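第7章 公開日に見せるロボット

この章で扱うこと
見学、実演、公開日。ロボットを作った人間が、作っていない人間の前でそれを動かす場面。
シミュレーションを見せるときの約束ごと。
止まったときの対応。質問の受け方。記録の残し方。
前提になるのは第3章(手先座標系)と第5章(把持の計画)。第6章の制御の話は飛ばしていてもたぶん読める。

7.0 はじめに

前の章までは研究室の中の話だった。外から見ている人はいない。失敗したらやり直す、ログを見る、パラメータを直す、もう一回。それで済む。
公開日は違う。見ている人がいる。時間が決まっている。やり直しはできるが、やり直しているところも見られる。

教科書にこういう章がいるのか、と初版のときに言われた。いると思う。卒業して就職した学生から届く相談のうち、かなりの割合が「来週お客さんが来るんですが」で始まる。制御則の相談はあまり来ない。

以下、Gromvilleの研究棟で2019年11月に行われた公開日を題材にする。準備した側の記録、当日のメモ、後日の反省会の議事録が残っていて、教材にしやすい。うまくいった話ばかりではない。

7.1 公開日のあらまし

主催はGromvilleの研究棟、出展は棟に入っている複数のグループ。本章で見るのは一階の奥、キッチン作業のグループ。代表はAnselmo Montoya、当日の説明役がKerstin SandbergとNoman Minhas。操作卓にLucía Palacios。
機材はPimumanceという名の実機の腕が一台と、Ekikという社内製のシミュレータ。以後、実機、シミュレータと書く。名前で呼ぶのはまぎらわしいときだけ。

来場者は棟全体で約2,000人。近所の家族連れ、高校生の団体、企業の採用担当、それから元職員。一階奥まで来たのがそのうちどれくらいか、記録なし。入口で数えて中では数えなかったため。これは後で困ることになる(7.6)。

当日の演目は大きく分けて次の通り。

午前 実機で物を持ち上げて置く。手順は固定、物の位置だけ来場者が決める。
昼 実機は休み。シミュレータの画面だけ流す。
午後 シミュレータで台所の作業。途中から来場者がジョイスティックで手先を動かす。
閉場前 質問の時間。

昼に実機を休ませたのは関節の温度の都合と、単に人が食事に行くからである。この「昼は画面だけ」の時間帯に一番人が溜まった。予想していなかった、とMontoyaの記録にある。座れる椅子が置いてあったせいかもしれない。

7.2 何を見せるかを決める

準備の最初の打ち合わせは同じ年の2月。早い。早すぎるくらいだが、結局これで助かった。

議題はひとつ、何を見せるか。案はいくつも出た。

・一番新しい結果を見せる。
・一番安定しているものを見せる。
・来場者に触ってもらえるものを見せる。
・失敗も含めて、普段の作業をそのまま見せる。

四つは両立しにくい。新しいものは不安定、安定しているものは古くて、作った本人がもう飽きている。触ってもらうなら速度を落とす必要があり、速度を落とすと見ている人が飽きる。
読者もここで一度手を止めて、自分のグループならどれを取るか考えてみてほしい。章末の課題1がこれ。

このグループは三番目と四番目を取った。普段の作業をそのまま、ただし触れる部分を作る。新しい結果はポスターにした。ポスターの前に人が立っていた時間は短かったらしい。

決めたあとに出てきた問題。「普段の作業」の大半は画面の中で起きている。実機を動かす前に、台所の模型をシミュレータに組み、手先のカメラから見た映像で方策を走らせ、成績を見て、直す。実機に触るのは週の一部だけ。だから普段の作業を見せると言った以上、シミュレータの画面を出さないわけにはいかない。
ところがシミュレータの画面は、慣れていない人には読みにくい。次の節。

7.3 手先から見た世界

第3章で手先座標系を学んだ。そのときは矢印が三本ついた図で説明した。覚えているだろうか、x、y、zの矢印。

手先カメラの映像は、その座標系に目を付けたものだと思えばよい。手が動けば景色が全部動く。指は動かない(開閉は別)。画面の下に自分の指がいつもあり、その向こうで世界のほうが傾いたり近づいたりする。

人間の感覚と逆になる部分がある。人間は頭に目があり、手は視野の中を動きまわる。手先カメラでは手が視野に貼りついている。見学者が最初につまずくのはここ。操作卓のPalaciosは、自分の手首に目がついていると思ってください、と毎回言っていたそうだ。よい言い方だと思う。授業でも使っている。

もうひとつ、近いものが大きく写りすぎる。手先は物のすぐそばまで行くので、流し台や戸棚の一部が画面をほとんど埋めてしまうことがある。全体が見えない。どこを向いているのか分からない。手前に指、その間に物、奥に床のタイルらしきものが少しだけ、という画が続く。見慣れた者には十分な情報でも、初めて見る人には灰色の板にしか見えない。

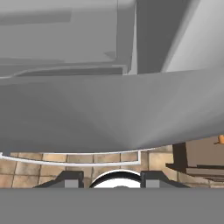
Giorgia Colomboは、こういう画面を来場者に見せるのは最初から反対だったという。外から見た三人称の映像だけにすべきで、手先の画は専門家の内輪の道具、見せても混乱を増やすだけ、と反省会でも意見を変えなかった。ただ彼女が付け加えたことがひとつあり、もし見せるのなら説明する人間が画面の横に立て、画面の前に立つな、そして「これは計算で描いた画です」と最初の一文で言え、とのことだった。

この意見には賛否がある。筆者は半分賛成。三人称の映像だけにすると、ロボットが何を頼りに動いているかが伝わらない。見学者は外からの映像を見て、ロボットも同じ映像を見ていると思ってしまう。違うのだ。方策に入っている画像は手先のもので、外からのカメラは人間のためについている。そこを伝えずに「賢いですね」と言われて帰られるのは、教育としてはもったいない。
一方で、横に立て、最初に言え、は全面的に正しい。

上の画で、指のあいだに白くて丸みのあるものがある。持っているのか、指の間に見えているだけなのか、この一枚からは決められない。これも教材として大事な点で、把持の成否は画像一枚では決まらないことがが多い。接触の力、指の幅、直後の動き、そういう別の信号と合わせて判定する(第5章5.4節)。見学者に「つかめましたか」と聞かれたら、画面を指して「はい」と言う前に、数字のほうを見る癖をつけておく。

7.4 質感の話

シミュレータの画面でよく受ける質問に、なぜ場所によって見た目の細かさが違うのか、というのがある。上の画でもタイルには石のようなまだらがあるのに、戸棚のように見える上のほうの面は無地の灰色だ。

一般論として答えておく。画像を作るとき、物の形(形状モデル)と表面の絵(テクスチャ)は別のデータである。テクスチャを貼ったものは模様が出る、貼っていないものは単色で陰影だけになる。どちらも衝突判定には関係しない。衝突判定は形のほうを使う。さらに言えば、衝突用の形は表示用の形よりも粗いことが普通で、見た目は丸いのに計算上は角ばっている、ということが起きる。

見学者向けには、服を着ている物と着ていない物がある、くらいの説明で足りる。学生向けには足りない。次の三点を区別すること。

表示形状 画面に描くための形。
衝突形状 ぶつかったかどうかを計算するための形。
慣性 質量と重心と慣性テンソル。形から自動で出すこともあるが、出した値を信じる前に確かめる。

衝突形状と表示形状がずれていると、指が物に届いていないように見えるのに物が動く、またはその逆。公開日の午後、高校生の一人がこれに気づいて質問したという記録がある。触ってないのに動いた、と。Minhasはその場で衝突形状の表示に切り替えて見せた。拍手が出たらしい。用意してあった画面ではなく、開発用の隠しキーだった。用意しておくべき画面だった、とあとで議事録に書かれた。

7.5 当日の進行

時間割は前に書いた。ここでは中身。

午前の実機。来場者が皿の位置を決め、腕がそれを持ち上げて台に置く。演目の長さは短いほどよい。Sandbergは一回の説明を三つの文に絞った。何をするか。どこを見てほしいか。失敗したらどうなるか。
最後のひとつが効いた。先に「落とすことがあります、落としたらもう一度やります」と言ってあると、落としたときに場が固まらない。言っていないと固まる。固まった場を戻すのは大変で、その日の午前に一度、説明役が交代した直後に言い忘れて、固まった。

非常停止のボタンは説明役の手の届く範囲に置く。操作卓にもひとつ。来場者の手の届く範囲には置かない。当然のようだが、台の配置を当日の朝に変えて、ボタンが柵の外側に出てしまった、という例をほかの会場で見たことがある。朝に配置を変えたら、柵の外をぐるりと歩いて手を伸ばしてみること。

昼の画面。前の晩から走らせてあったシミュレータの試行を順に再生した。全部で792本。手先の映像と外からの映像を左右に並べたもの。成功も失敗も混ぜたまま。
混ぜたのはMontoyaの判断で、成功だけ流すのは普段の作業ではない、という理屈。ただし画面の隅に結果の印を出していなかったので、見ている人はどれが成功なのか分からなかった。椅子に座っていた年配の来場者が、これは今うまくいったのかね、と何度も聞いたそうだ。緑の丸でも何でもいいから出しておけばよかった、と反省会にある。筆者も同意見。

午後の操作体験。ジョイスティックで手先を動かして、台所の中の物に指を合わせる。ここで前節の「手が貼りついて世界が動く」が問題になった。右に倒すと手が右に行く。すると画面の中の物は左に流れる。多くの人が逆に倒し直す。子どものほうが早く慣れた、と複数のメモにあるが、計ったわけではないので一般化はしない。
途中から、Palaciosが外からの映像を小さく重ねた。これで迷う人が減った、と本人は書いている。Colomboの意見が部分的に採用された形。

通信の遅れについて。操作卓と計算機の間で、混んでくると画面の更新が目に見えて遅れた。最悪のときで1,000ミリ秒。一秒遅れると人間は二度押しをする。二度押しをすると行き過ぎる。行き過ぎたのを戻そうとしてまた二度押し。発振である。第6章を読んだ人は、むだ時間の入ったフィードバック系として説明できるはず(課題4)。読んでいない人は、シャワーの温度調節を思い出せばよい。

7.6 止まったとき

止まる。必ずどこかで止まる。
この日は午後の半ばにシミュレータが落ちた。原因は物体を連続して生成する処理で、来場者が変わるたびに場面をリセットしていたのだが、古い物体が消えずに残っていた。49回目のリセットで落ちた。再起動して、また走らせた。

落ちている間に何をしたか。ここが教材として面白い。
説明役は黙らなかった。Minhasは、いま画面が止まりました、原因を見ます、と言って、ログの画面をそのまま大きい画面に出した。最後の数行を読み上げ、たぶんこれです、と指さした。当たっていたかどうかはその時点では不明。来場者は帰らなかった。

真似するときの注意。ログには見せてはいけないものが入っていることがある。利用者名、内部のパス、共同研究先の名前。この日のログにも取引先のMitsotakis-Vlachouの名前が出るおそれがあり、前日にフィルタを入れてあった。フィルタを入れていない機械で同じことをしてはいけない。

それから記録。止まった時刻、直前の操作、再開した時刻。紙でよい。当日は忙しくてログの保存を忘れる。再起動でログが上書きされる設定になっていることもある。この日は上書きされた。だから原因の特定には紙のメモが効いた。リセットの回数を操作卓の横に正の字で書いてあったのである。何のために書いていたのかと聞かれたPalaciosは、暇だったので、と答えた。

一方で入場者のほうは一階奥では数えていなかった。来年の予算の申請書に「当グループの展示の来場者数」という欄があり、空欄で出すことになった。数えるものは先に決めておく。

7.7 質問の受け方

よく出る質問と、当日の答え方。メモから抜いて少し直した。

家に来るのはいつですか。
答え方:時期を言わない。いまできる作業と、まだできない作業をひとつずつ言う。

人間より速いですか。
答え方:遅い。遅いと言う。なぜ遅くしているか(安全)と、なぜ遅くなってしまうか(計算と認識)を分けて言う。混ぜると言い訳に聞こえる。

仕事がなくなりませんか。
答え方:説明役が一人で背負わない。聞き返して、その人の仕事の話を聞く。Sandbergはこの質問のあと、給食の調理をしている人から鍋の洗い方の話を長く聞いて、後で課題設定をひとつ直したという。

画面の中でできたら、本物でもできますか。
答え方:できないことがある。摩擦、照明、たわみ、ケーブルの重さ。第8章の主題なので、ここでは名前だけ挙げておく。

壊したことはありますか。
答え方:ある。何を壊したか言う。これが一番うけるらしい。

答えに困ったら、分かりませんと言って連絡先を聞く。聞いたら必ず返事を出す。反省会の時点で返事待ちが何件か残っていて、Montoyaが全員に割り当てた。

7.8 用語

公開日 組織の外の人を招き、施設や研究を見せる日。オープンデー、一般公開とも。
実演 その場で動かして見せること。録画の再生は本章では実演に含めない。
手先カメラ 手首またはその近くに付けたカメラ。シミュレータでは仮想のカメラを同じ位置に置く。
リセット 場面を初期状態に戻すこと。物体の消去を伴うかどうかは実装による。かならず確かめる。
三人称映像 ロボットの外に置いたカメラの映像。

7.9 課題

課題1 7.2節の四つの案について、自分の所属するグループならどれを選ぶか。選ばなかった案を支持する人への説明文を、半ページで書け。

課題2 手先カメラの映像を、ロボットを見たことのない人に一分で説明せよ。図は使ってよい。説明を録音して、専門用語を数えずに、聞き手に分からなかった語を挙げてもらうこと。

課題3 表示形状と衝突形状がずれている場合に起きる現象を二つ挙げ、見学者が気づくのはどちらかを論じよ。

課題4 操作者がジョイスティックで手先の位置を合わせる系を考える。画面の遅れをむだ時間として、遅れが大きくなると行き過ぎが生じることをブロック線図で示せ。外からの映像を足すことで何が変わるか。遅れは変わらない点に注意。

課題5 公開日で記録すべき項目の一覧を作り、それぞれ誰がどの道具で記録するかを決めよ。紙を含めてよい。

課題6(グループ) 同級生を見学者に見立てて、五分の実演を行え。途中で教員が合図をしたら、機器が止まったものとしてふるまうこと。合図の時刻は知らせない。

次の節からは個々の準備作業に入る。まず会場の配置図と柵の寸法、続いて演目の台本の書き方。台本の雛形は付録Cにあるので、手元に出してから読み進めるとよい。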